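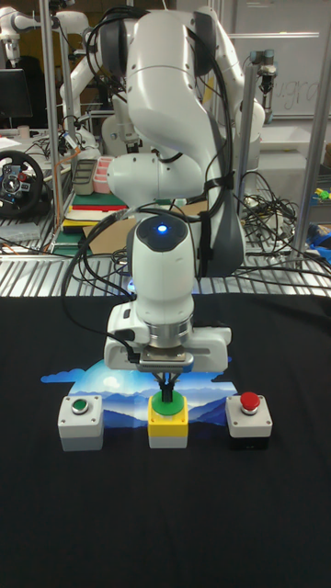

Muvora is a small kit of push-button boxes for practicing ordered presses, with a text log of every press. This README covers the boxes, the cloth and the log files. Box names go by position as seen from the front of the table. Left has the small green button, middle is the yellow box with the large round green one, and right has the red button. The log uses the same three names in lower case.

Contents

boxes.txt: box names and wiring notes
layouts/: print files for the mountain landscape
logs/: press logs, one file per session
Sirimlow/: the script that checks a log against a sequence
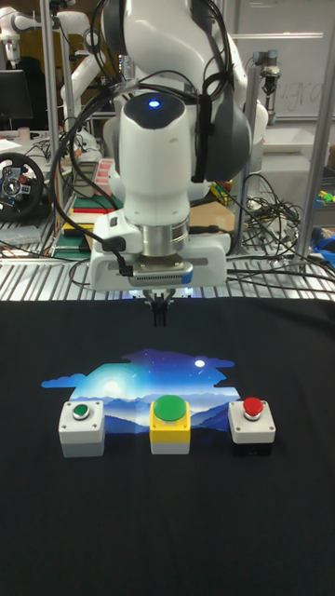

Last updated: October 14, 2022

Changes since the August version: the log now records release as well as press, and the old Zaidi layout has been removed. Logs made before the change still load, with the release column left blank.

Setting up

Spread the black cloth first and pull it flat. Stand the boxes in a row along the lower part of the landscape, buttons up. Leave enough room to lift one box without moving the next. The two green buttons differ in size, so check the order against boxes.txt before starting a log. 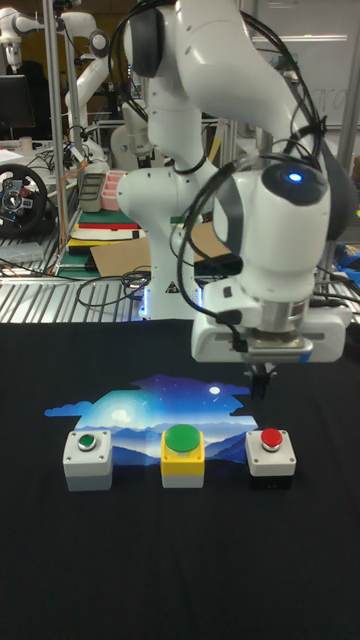
If a box gets bumped out of line, straighten it between sequences and add a note in the comment column. Do not edit the press times. A sequence has up to 6 presses, and the same box can come up twice in a row. Sessions run 15 minutes.

Log format

Each line has a time in milliseconds, a box name, the word press or release, and an optional comment. A file holds 1000 lines, then a new one is started with the next number. Two presses of the same box with no release between them are marked "check" by the script.

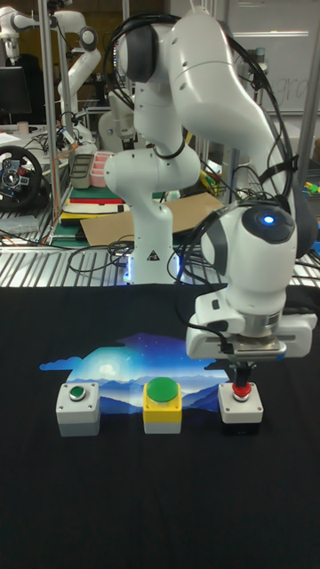
Known problems

The comment column breaks if it contains a comma. Use a semicolon.
Flelodden, the older log viewer, does not show releases.

Contact

Boxes and wiring: Trinidad Panganiban
Logs and script: Teodor Malinowski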